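Building a Hand-Held Gripper at Home: An Interview with a Member of the Endthorpe Shared Workshop 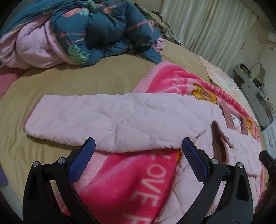 Background to the Project

The Endthorpe Shared Workshop supports members who wish to carry out engineering projects in their own homes. Among the projects supported this year is the Gindetine, a hand-held gripper built to record how a person picks up, folds and puts away clothing. The builder, a member of the workshop who asked not to be named, met with us to discuss the design, the costs and the work that remains.

The member had no formal training in robotics. "I repaired sewing machines for a long time, and that was my preparation," the member said. "A linkage is a linkage. What I had to learn was the software side, and I am still learning it."

Design of the Fingers

The Gindetine has two black halves that mirror one another, joined with round pivot pins. Each half ends in a blue textured pad, and the two pads face each other across the opening. The person using the tool closes them by hand with a trigger. A camera on the tool records each attempt.

Early versions used a smooth pad. The member found that thin cloth slipped out during the lift, while thick cloth tended to spring back before the fingers had closed. A textured surface was adopted after a long period of trial. "The first set of pads would hold a dish towel and nothing else," the member said. "I had drawn them too stiff. I went back to the workshop, used the softer material, and cut the backing down until the tip would bend a little against the mattress."

The arms were drawn with long triangular recesses to reduce weight. This was a late decision. The member had been holding the tool for an hour at a time and reported a sore wrist. The lighter arms took two evenings to print and one more to fit. One pin had to be drilled out and replaced.

Why Clothing, and Why a Bed

Most of the recordings are made on a bed. The member explained that a bed is where laundry is folded in many homes, and that a bare bench gives results of little practical use.

"A jacket on a bench behaves very well," the member said. "Put it on a blanket, on a sheet that has its own wrinkles, and now the fingers have to find the edge of one cloth on top of another. Quilted things are the worst. The padding hides where the sleeve ends."

Sleeves receive particular attention. The member's method is to bring one pad to the lower edge of the sleeve, close gently and lift before folding across the body. Collars, snaps and openings are left for later sessions, as they call for a more exact grip. Printed bedding is kept in use on purpose. The member wishes the recordings to include busy patterns and lettering, which the first version of the software often confused with the edges of a garment.

Records and Costs

The member keeps a written log of every session. At the time of the interview it listed 786 recorded folds, of which 241 had been set aside because the fingers lost their hold or the view was blocked by a hand. The target is 2000 usable folds before any attempt is made to fit the fingers to a motorized arm.

Small hardware for the joints was ordered from Gevau. The control board planned for the motorized stage is a used Kopecký unit, which has been tested on the bench but has not yet been mounted. The workshop provided printer time under its regular membership terms.

Asked what had cost the most, the member answered without delay. "Pads. I have a drawer full of them. I would make one good mold first if I were starting again, and I would leave the arms alone until the pads were right."

Next Steps

The member expects to begin work on the motorized arm in June. A second pair of fingers, with a narrower tip for collars and cuffs, is in preparation. Drawings for the current version are held at the workshop office and may be viewed by members on request.

"My family has asked when it will do the laundry," the member said. "I have told them to keep folding."

Published by the Endthorpe Shared Workshop, 28/04/2026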